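Handout 4: Towels - Sorting, Folding and Shelving
Linen and Laundry Practice, Lurnport evening course
Instructor: Tadeo Leiva
04/12/2019

Bring this handout to the practical. Read the first two sections before you come. The folding steps will be repeated at the table, so you don't need to memorize them.

## 1. What terry cloth is

Terry is a woven cloth with loops standing up from one or both faces. The loops are extra warp yarn, let out slack while the ground cloth is woven tight. They give the towel more surface, so it takes up more water than a flat cloth of the same size. They also make it thick, and a thick cloth folds differently from a sheet or a napkin.

Parts of a towel you should be able to name:

- **Pile** - the looped area, most of the towel.
- **Border** (also called the dobby band) - a flat woven strip near each short end, with no loops or very low ones.
- **End hem** - the short edge, turned under and stitched.
- **Selvage** - the long edge, either woven firm or turned and stitched.

The border matters more than students expect. It shrinks at a different rate from the pile. On a cheap towel it draws in after a few hot washes, and the end then puckers and will not lie square. If you find this when sorting, pull the border gently widthwise while the towel is still damp. Do not iron the pile to fix it.

## 2. Starting from a heap

Towels rarely reach the folding table flat. They come out of the dryer twisted, rolled into themselves, or balled up with one end tucked inside. Most of the time lost in folding is lost here, before the first fold is made.

Look at the towel before you pick it up. You want an edge, and a hemmed one if you can get it. The pile looks the same everywhere and tells you very little, but a hem is a straight line, and the flat border runs alongside it. If you can see border in the heap, an end hem is close by.

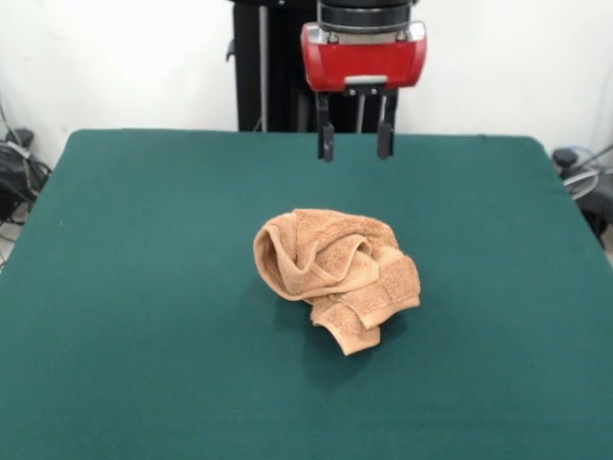 Take the hem between thumb and finger and slide along it until you reach a corner. Hold that corner and keep sliding with the other hand until you reach the second corner on the same short side. Lift both together and let the rest drop. A hand towel will usually open by itself. A bath towel may need one shake, away from your face and away from the person next to you.

Common mistakes:

1. Grabbing the middle of the heap and shaking. The towel opens, but you still have no corner and have to start again.
2. Taking two corners from opposite ends. The towel hangs in a twist. If this happens, lay it down and find the short side again.
3. Pulling on a snagged loop. Terry loops run when pulled. Snip the loop level with the pile and carry on.

## 3. The table

Work at a table you can reach across without leaning. A covered top is easier for small towels, which slide on a bare one. Brush the cover down before you start, especially after dark towels, as lint moves from one load to the next. Keep water and coffee on the side shelf.

## 4. Folding a hand towel in thirds

- Lay the towel flat, long side toward you.
- Smooth from the center out with the flat of the hand. Don't press hard, you are only moving the creases out.
- Check the end hems. They should be parallel. If one is skewed, tug the opposite corner.
- Fold the long side nearest you up by one third.
- Fold the far long side down over it. The edges should meet the fold and stop there.
- Bring the two short ends together, hems level.
- Fold once more if the shelf is shallow.

Turn the finished towel so the last fold faces the front of the shelf. Hems and corners go to the back.

For washcloths, fold in half and in half again. Stack them with the closed corner at the front left.

## 5. Sorting and counting

Sort before folding, by size first and then by condition. We use three bins:

**Shelf** - clean, dry, no stains, hems whole.
**Mend** - open hem, loose selvage, small holes near the edge.
**Rag** - thin pile, set stains, holes in the body.

Dampness is checked in the thickest part, where the hem and selvage meet at the corner. The pile can feel dry while the corner does not. Damp towels go back in the dryer for 9 minutes and are checked again.

The practice stock was counted in May and is entered in the Mindeo sheet as follows:

| Item | Count |
|---|---|
| Washcloths | 915 |
| Hand towels | 199 |
| Bath sheets | 60 |

The Rimar towels have a wide border and hold their shape well. The Ansah towels are softer and shed more in the first washes, so wash those separately until the lint screen comes out mostly clean.

## 6. For the practical

You will be given a mixed basket. Sort it, fold what belongs on the shelf, and write the counts for each bin on the card. Speed is not marked. I will look at whether the hems are level and whether the stack stands without leaning.

Please trim or tape any rough nails beforehand and take off rings with raised settings. They catch the loops.

Reading for next time: Handout 5, fitted sheets.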